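Speaker notes: Choosing a kitchen counter you can live with
Evening talk, Sistovness community room, 7 p.m.

Print this page | E-mail to a friend
14 shares | 3 comments

Start on time. Say where the restrooms are. The talk runs forty minutes and I want twenty left for questions, so keep the opening short.

Opening

I have been fitting counters for 20 years, the last nine under the Stoltach name. Most of the calls I get after a job are about care, stains and seams. Very few are about color, even though color takes up most of the time in the showroom. Tonight goes in the opposite order. Use first, upkeep second, looks last.

Ask for hands: who is replacing a counter this year? Who already has a quote? If it is mostly people with quotes, shorten the materials part and spend longer on the paperwork.

Materials

Go through these at an even pace. Don't get pulled into price yet.

Laminate. Light, quick to put in, and fine for most families. The weak spot is the seam near the sink. Water gets in, the board under it swells, and there is no good repair. Wipe up standing water and it will last a long time.

Wood. Warm to the touch and easy to sand. Needs oil. People who like looking after things do well with it, and people who don't should pick something else. Pass the two sample blocks around here and get them back before the break.

Natural stone. Heavy, so the cabinets have to be checked first. Marble marks from lemon juice and vinegar. Granite is tougher but most kinds still want sealing. Explain the water drop test: put a spoonful on the surface, wait ten minutes, and look for a dark spot.

Engineered stone. Doesn't need sealing. Doesn't like very hot pans. Mention trivets, then move on.

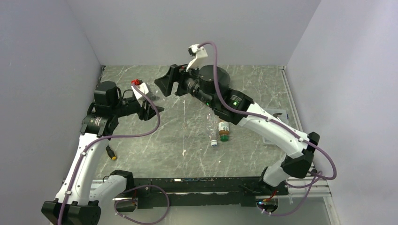

Pattern is the part people bring magazine pages for. Small samples are misleading here. A piece the size of a playing card may fall between two veins and look like a solid color, and then the full slab arrives with lines running all over it. With a gray-green marble pattern and thin pale veins like the one on the screen, you need a good stretch of surface before you can tell how busy it will feel. Ask the yard to show you the whole slab, or for a printed pattern, the full sheet. Take a cabinet door with you. Look at them together in daylight if the yard has any.

Next point is crumbs. A plain dark top shows everything. A mottled top in a middle shade hides a lot, and that can be good or bad depending on how you clean.

Measuring

Draw the kitchen on the board, L shape. Show where a tape measure goes wrong: the walls. Old houses here are rarely square. On one Loureiro Street job the back wall bowed enough to leave a gap you could drop a pencil into. We scribed the edge to fit. That takes extra time and should be on the quote.

Always measure at the front, at the back, and once in between. Write it down all three times. Don't have the top cut until the base cabinets are fixed and level.

Quotes

Hand out the sheet now. It has 3 columns: material, cutting, fitting. Many quotes lump these together, and then you can't compare them. The sample quote on the sheet has $620 for fitting and $163 for the sink cutout. Point out that the cutout is a separate line. Ask about removal of the old top, plumbing hookup, and who pays if a slab cracks on the way in.

If someone asks about Flisis sealer, say I use it and that other brands work too. No sales talk tonight.

Upkeep

Dish soap and warm water for nearly everything. No scouring powder. Cutting boards on every surface, wood included, unless you want the marks. Reseal natural stone when the water drop test says so. Some tops go roughly two years, a busy one by the stove may go less.

Questions I usually get

Can a new top go over the old one? Sometimes, with laminate. Check the height under the window and the gap for the dishwasher.

Can I stay in the house? Yes, but plan on no kitchen sink for a day or two.

Is the seam going to show? Yes, if you look for it. Ask where it will go before you sign.

Collect sample blocks. Spare handouts go on the table by the door. Lights off on the way out.

Print this page | E-mail to a friend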